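Week 3 – Showing the arm what you mean

Welcome back, everyone! Today we teach by remote control: you move the leader arm, the follower copies you, and we keep what it did. Please take your time pushing the fingers into the soil – a calm demonstration is worth far more than a quick one.

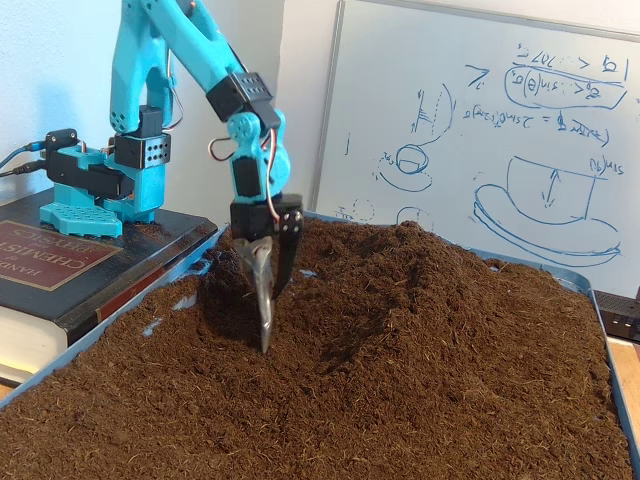

Each pair records 15 demonstrations, starting from a slightly different spot every time, and swaps drivers after the first few. If one goes badly, keep it, mark it "bad" and carry on. Rocío Urquijo has the log sheets.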